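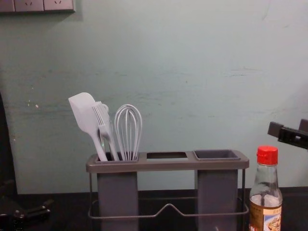
I have lived in four kitchens since leaving home and every one of them had The Drawer. You know the one. It opens as far as the ladle will let it, then you have to post your hand through the gap and press things down like a vet. When we moved to the flat in Gurnthorpe I swore there would be no Drawer, and there wasn't for a good fortnight. Then there was. So on Friday I gave in and went over to the stand-on-the-worktop school of thought, which is to say a grey holder with a container at each end and a slot in the middle with nothing hanging in it. The spatula, the fork thing and the whisk have all gone in on the left, huddled together like people at a party who came in the same car. The right side is free for whatever I decide deserves it.

That decision has taken up more of my week than I'd like. I emptied the drawer onto a towel and counted 24 utensils, for a household of 2. There were several wooden spoons of no particular merit. There was a melon baller, and I don't buy melons. There was a slotted spoon from my aunt in Dradville, which I can't throw out while she still visits, and a garlic press that presses the garlic mainly sideways.

My rule was that anything I hadn't touched since March had to go. 11 went in the charity bag. A couple came back out of the bag later that evening, including the melon baller, and I have nothing to say about that.

The other thing I changed my mind about was where it should all live. I started off with everything right beside the hob and disliked it within a day. Bits of onion go astray when I cook, and I didn't fancy finding them at the bottom of a container in the summer. Further along is better – one step to reach a spatula, and I could do with the exercise.
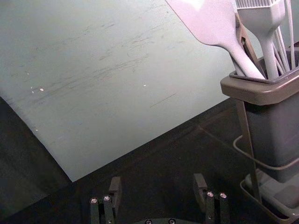 Kimutai Rotich wrote in after my last post to say that I was going about this backwards, and that the trick is to put everything in a box in the hall and only let a utensil into the kitchen once you've had to go and fetch it. He did this when he moved to Ratitz and ended up with a knife, a wooden spoon and a pair of tongs. He says the tongs do most of it.

I like the idea very much and I know I'd just end up cooking in the hall. I do take the point about tongs, though. Mine are at the back of the drawer, under the rolling pin, holding the whole thing shut from the inside. I'll have another go at them on Sunday with a ruler.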